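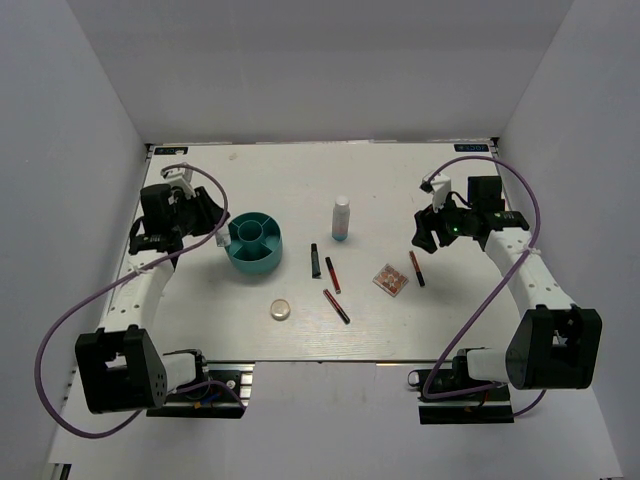 Ciltach Meadow Seed Programme
Second progress report to the Clametti Trust
August 27, 2010

Summary

This report covers the period from the beginning of March to the date above. It sets out the work done on collecting, cleaning, storing and sowing native meadow seed in the Ciltach valley, the use made of the Trust's grant, and the changes we propose for the remainder of the funded period. The first report dealt with the agreements reached with landholders and the choice of sites, and those matters are repeated here only where the position has changed.

The programme is broadly on schedule. Seed has been collected from 10 donor meadows, against the same number in the original plan, although two of those meadows are substitutes for sites that could not be used. The store now holds 432 separate collections. Ground preparation on the receiving fields is behind, chiefly owing to the dry spell in early summer, and the consequences are discussed under Receiving fields.

Donor meadows

Two of the meadows named in the application were withdrawn before collecting began. One was sold, and the new owner wished to cut for silage at the end of May, which is too early for almost every species we need. The other was grazed late into spring and did not recover enough to flower well. Both have been replaced by meadows on the north side of the valley, on similar soils and with a comparable history of a single late hay cut. The landholders have signed the standard agreement, and copies have been sent to the Trust separately.

Collecting followed the limits set in the agreement: no more than a fifth of the ripe seed of any species is taken from a meadow in one season, and no collecting takes place from species represented by a few plants only. In practice the limit was reached only for great burnet. Yellow rattle ripened early and unevenly, and on the lower meadows a good part of the crop had already been shed by the time the first visit was made. Common knapweed and rough hawkbit gave heavy collections everywhere. Devil's-bit scabious flowers late and will be collected during September, so it does not appear in the totals given in this report.

The brush harvester was used on the flatter meadows and hand collecting on the banks and wet corners. We had intended to use the harvester more widely. It proved unsuitable on the two steepest sites, where the towing vehicle damaged the sward on the first pass and was withdrawn. The additional hand collecting required has been met from the existing staff budget.

Drying and cleaning

Freshly collected seed is spread in trays in the drying room and turned daily until it can be moved to the cleaning room. The dehumidifier bought with the first instalment of the grant has worked without fault. Drying times were shorter than last year for all the grasses. Seed from the wet corners, in particular ragged robin and marsh marigold, is handled apart from the rest. Marsh marigold loses viability if dried hard, so it is sown fresh into trays at the nursery and is not held in the store.

Cleaning has been the slowest part of the work. Each collection is passed through a set of graded sieves, then through the air column, and finally sorted by hand to remove dock, thistle and soft brush fragments. Dock is the most troublesome contaminant, and three collections from one meadow were rejected altogether on account of it. They will be used for training new staff in seed recognition. 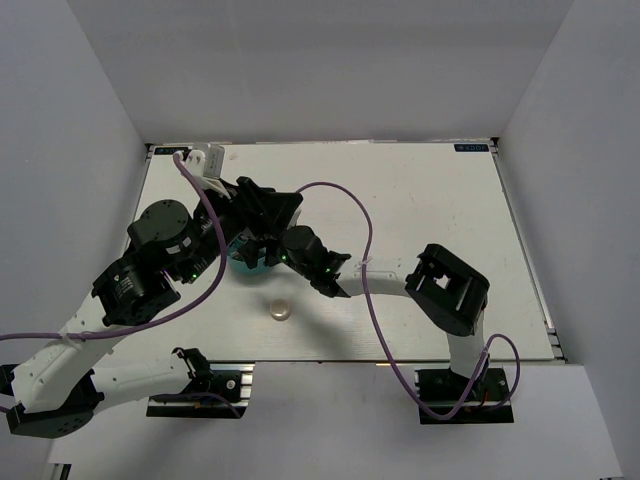 Hand sorting depends a good deal on light and background, and the guidance issued to staff in March has been revised in this respect. The earlier version asked only for a clean, pale surface. A white board remains the best choice for most dark seed, but its condition matters more than we had allowed for: where a board is slightly scuffed, with faint grey marks scattered over it, the eye has to separate the marks from the seed, and the smallest kinds are easily missed. The revised guidance therefore asks for sorting surfaces to be wiped down between collections and replaced when marks no longer come off. A dark blue tray is recommended for pale grass seed, which shows up poorly on white. Sorters are also asked to change task after an hour, as the error rate in our check samples was noticeably higher towards the end of long sessions.

Check samples are drawn from one collection in every 25. The sample is sorted a second time by another member of staff, and the two results are compared. Disagreements have mostly concerned the bents and the smaller fescues, which are difficult to separate without a hand lens even for experienced workers. A reference set of mounted seed has been started and at present covers all the target grasses and most of the target herbs.

Storage and records

All collections are held at the store in sealed foil packets, labelled inside and out. The store's temperature log shows one interruption, in June, when the power supply to the building failed overnight. The reserve supply did not start. The temperature rose by less than two degrees before the fault was found, and we do not consider that any seed was harmed. The reserve unit has since been serviced and is now tested monthly.

Records were moved in the spring from paper cards to Kostia, the catalogue agreed with the Trust at the outset. The move took longer than expected. Many of the older cards gave a field name without a grid reference, and several field names in the valley are shared by more than one holding. These were settled by going back to the collectors' notebooks, and where that failed the collection was marked as being of uncertain origin. Collections so marked will not be used for sowing. They amount to a small part of the whole and none was made during the present reporting period.

Staff have found the catalogue straightforward to use for new entries. Searching by species is less satisfactory, as the list of names supplied with it follows an older classification for some of the sedges and hawkweeds. A corrected list has been prepared and will be loaded once the autumn collecting is finished.

Germination tests

Tests have been completed for the earliest collections. Results for knapweed, oxeye daisy and crested dog's-tail are good and need no comment. Great burnet was poor from two meadows and satisfactory from the rest - a pattern that was also seen last year and which may reflect insect damage to the flower heads. Yellow rattle requires a long period of cold before it will germinate, and no result can be given until the spring.

Growing on is carried out under contract by the Jang nursery. The nursery has raised plug plants of those species that establish badly from seed, and the first batch was inspected in July. The plants were well rooted and free of disease. Some trays of betony had been labelled as self-heal, and these were put right on the same day. Delivery is due in the second half of October.

Receiving fields

The programme has four receiving fields. One was sown last autumn, before this reporting period, and its first summer has been encouraging. Yellow rattle is present throughout the upper half, and the grass there is visibly thinner and shorter than in the untreated strip left for comparison. The lower half is still dominated by Yorkshire fog. A second light sowing is planned for that part after the aftermath grazing ends.

The other three fields were to have been cut, grazed hard and harrowed by the middle of August. The dry weather checked the grass and the hay cut was put back by the tenants, who were waiting for more growth. Two of the fields have now been cut and are being grazed. The third will be cut as soon as the weather allows. If harrowing is not complete by the end of September we shall hold that field over until next year, as sowing yellow rattle into a thick sward would waste seed that has been costly to collect. The Trust's agreement to this would be appreciated in advance.

Use of the grant

Expenditure to date is within the approved budget. There is a modest underspend on vehicle costs, arising from the reduced use of the harvester, and a matching overspend on protective clothing and sieves. We ask permission to move the remaining vehicle allowance to the cleaning budget, where it would pay for additional hours over the winter. A full statement is attached as Annex A.

Work planned for the next period

Collecting will close with devil's-bit scabious in September. Sowing on the prepared fields will follow, and the plug plants will go in once the ground is moist enough to take them. Cleaning of this year's collections should be finished by the new year if the additional hours are approved. Agreements with landholders for next season will be renewed over the winter, and two further meadows are under discussion as reserves in case of withdrawals.

Annex A: Statement of expenditure
Annex B: List of collections by meadow and species
Annex C: Revised guidance on seed cleaning and sorting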